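An afternoon at the Brumex open day

I went in June, by bus, with a sandwich in my bag because I did not trust the canteen. Brumex has its workshop on the far side of Niltotine, after the tile factory, and the walk from the last stop takes longer than their map promises. I came at half past two. The woman at the door gave me a sticker with the number 72 on it and I never learned what the number was for.

I am not an engineer. I translate manuals, mostly for kitchen machines, and I have written the word "gripper" maybe 4000 times without seeing a real one close up. So for me this was a small pilgrimage.

The first hall was for conveyor belts. It was loud and I stayed five minutes. The second was smaller, and there they showed the project they call Preda, which is about robots that handle things from a normal household. I liked this room very much and I went back to it after the coffee.

A young engineer was explaining to the visitors, and he was patient with us. Somebody asked him what is the hardest object. He thought for a while and said that anything round makes him nervous, and anything light makes him more nervous. I asked about the price of the arms and he smiled and gave me a brochure. The price is not in the brochure.

What surprised me was how long I could stand and look. I had expected something quick, like in the films from car factories. At Preda you have time to follow one hand, then the other, and to start hoping for it a little.

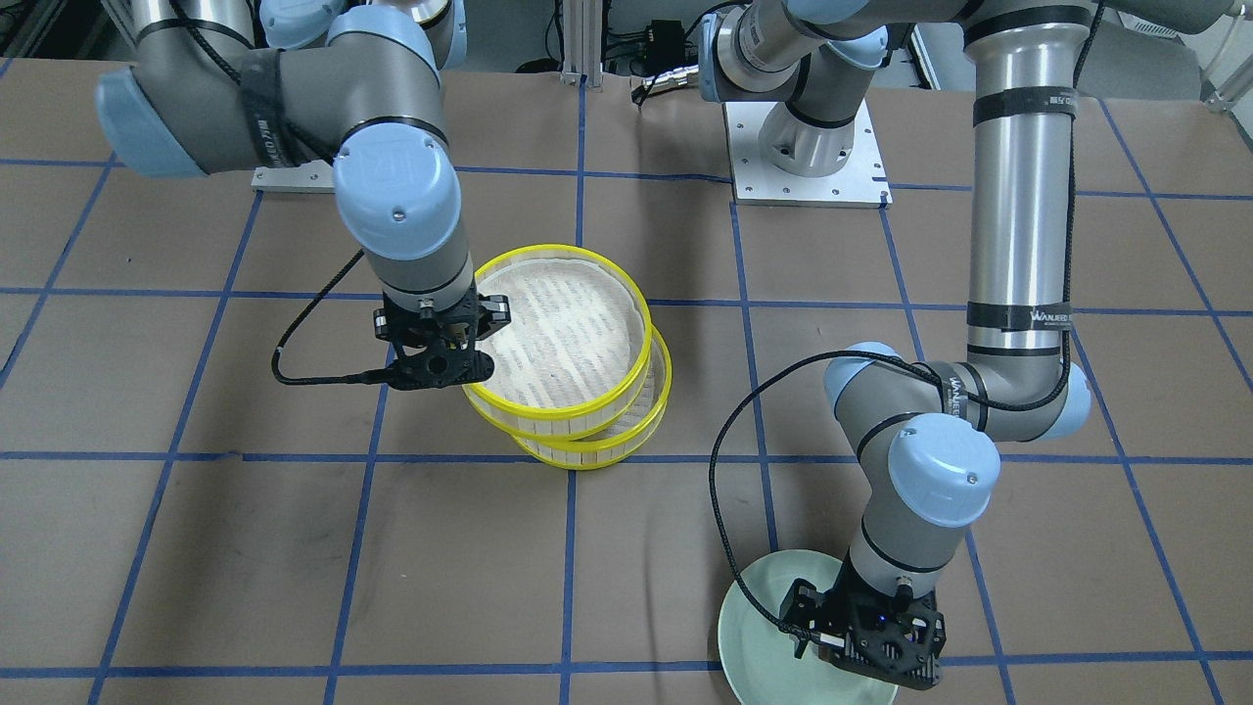

Page last changed: June, 4:15 p.m.

The right hand has the upper steamer basket by its rim, and the left one is down on the green plate. I have the same kind of bamboo baskets at home, without the yellow band, and I also take them by the rim.

I missed the talk about Cikura, their software, as all 300 chairs were taken and I did not want to stand again. The bus back was late. I ate the sandwich at the stop.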